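Home | News | Budget | Archive

17 Jun 2022

Gilchrist sets aside funds for shelf-picking arms

Gilchrist will buy 30 gripper arms for its Brillolton warehouse, with delivery due in December. Simulation comes first — the purchase order depends on it.
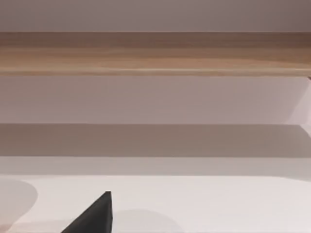 Spare fingers are budgeted separately at $818 per arm. Tuvska holds the service contract.

Comments

Does the 818 include mounts?

Cindance quoted us less for fingers, but with a longer lead time.

December is optimistic.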